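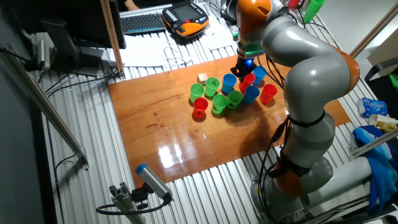

Figure 3. Cup-sorting cell at the Segura site: arm, gripper and plastic cups in three colors.

4.2 What the operators gained

Borton's managers told us the cell would free people for "better work." Our interviews offer little support for that. Of 27 operators, 13 said they now spend most of a shift watching the arm and clearing faults -- a job with no title and no extra pay. Hofstetter makes a similar point about the Vornano plant. We would treat claims of saved labor with care until those hours are logged.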